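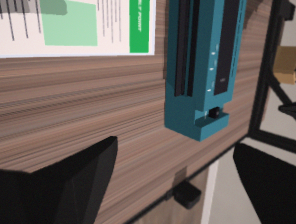

Arwel Humphreys said no, it can't, and it won't by Christmas either, and he'd put money on it. A machine can weld a truck, he said. Fine. Ask it to feed one floppy page into one slot and then come back and tell him about the future.

He said this with his coat still on. Six in the morning, July, already warm, and Arwel in a coat.

I wrote it down. I was writing everything down that week, Elin Howells wanted a log, and I figured if she wanted a log she'd get all of it. Arwel included.

So. The shop is Jarman, on the low street in Hindodbridge, copies and signs and menus, mostly menus now. The arms were from Delline and they were up at Plornholm, in the long room over the old bakery. The idea was they'd learn laminating up there and then come down to us and do it. That was the whole idea. I'd read the letter four times looking for more.

My job was to go up there and say whether it was any good. Me. I've run laminate for eleven years off and on, I've got the thumb for it. You know when a sheet's going in crooked before it looks crooked. You feel it go stiff on one side.

Seren Meredith let me in and put me on a stool.

"Don't help," she said.

"I wasn't going to."

"Everybody helps. They reach in. Just sit on your hands."

I sat on my hands. Literally, for a bit.

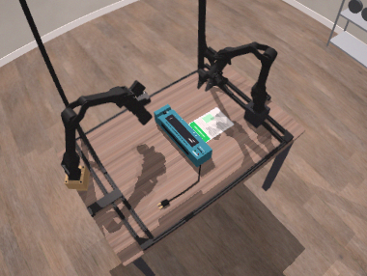

The bench at Plornholm. Laminator in the middle, the sheet to the right of it.

First try. The arm came down slow, stopped, thought about it. Came down again. Touched the paper and the paper slid. Of course it slid. A sheet flat on a table has no edge to get hold of, you wet your finger or you drag it to the side and let it hang over. I've done that a million times and never once knew I was doing it.

Second try, slid again. Third, the corner came up! I made some kind of noise. Seren didn't look around. Then the corner got away and the page laid itself back down and that was that.

I wrote: 3 tries. Nothing. Lunch.

Ate on the back stairs. Called Cadi Parri, who was alone on the counter, and I could hear the line behind her, somebody wanting a poster yesterday.

"Well?" she said. "Am I fired?"

"Not today."

"Is it fast?"

"Cadi. It's so slow. It's like watching my dad do up a shirt."

She laughed and then she didn't. "Your dad still gets the shirt done up though," she said, and somebody rang the bell at her and she hung up.

Didn't write that down. Should of.

Afternoon was different and I can't say why. Seren changed something, she typed for a long time, she went and stood at the window, she typed some more. I asked what she changed. She said she'd told it to care less about the middle of the page. I said I could have told it that. She said, then tell me things, that's what the stool is for.

So I told her. How you don't pinch hard. How you let the far end droop, you want it droopy. How you line up the one corner and trust the other. How a page that's been lying near a window has a curl in it and you have to go with the curl and not against. She typed all of it. I'd never said any of it out loud and it took about four minutes, which was a bit of a blow, eleven years.
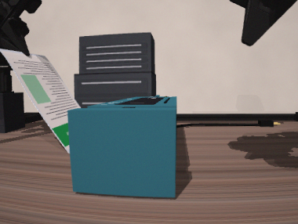

I called Elin around four. She picked up on the first ring, she must have been sitting on the phone.

"Can it do it or can't it?"

"It can do a bit of it."

"Which bit?"

"The holding bit. It's got quite nice at holding."

"I have over 2,000 menus for the ferry people," Elin said. "I don't need them held."

Long quiet. I could hear the big guillotine going behind her. She asked would it be ready for the ferry job and I said no. She asked would it be ready for the one after, and I said I didn't know, ask Delline, and she said she had, and they'd said soon, and they'd said soon in a very nice font.

Then she asked if I wanted the hours. On the ferry job. Evenings, me and Cadi, time and a half. I said yes before she finished saying it.

Went back in. Leen Semaan had come on for the late shift and brought oranges, and she peeled one and gave me half without asking who I was. The arms were at it again. Go down, pick up, miss, go back to the start. No sighing. That's what gets me, I'd have sighed by now. I'd have gone out for air.

"How many times does it do it?" I said.

"Till it's got it," Leen said. "Counter only goes to 999, then it rolls over and we put a mark on the wall."

There were marks on the wall. I'd thought that was damp.

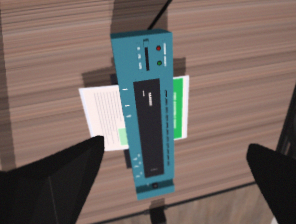

I should have left at five. Bus goes at ten past and then there's nothing til seven. I stayed on the stool. Leen put the radio on low and Seren went home, said goodnight to the room in general.

Arwel texted. Just a question mark.

I typed: you'd still win your money. Deleted it. Typed: it's got my thumb. Deleted that, he'd think I'd had an accident.

Tried again, down it came. Too steep. I leaned, I couldn't help it, my whole body went over to the left the way you do when somebody else is driving.

"Hands," said Leen.

I sat on them.

"Lower," I told it. "Lower, lower. Let it droop." And Leen reached past me for the keyboard and said how much lower, and I held up my fingers to show her.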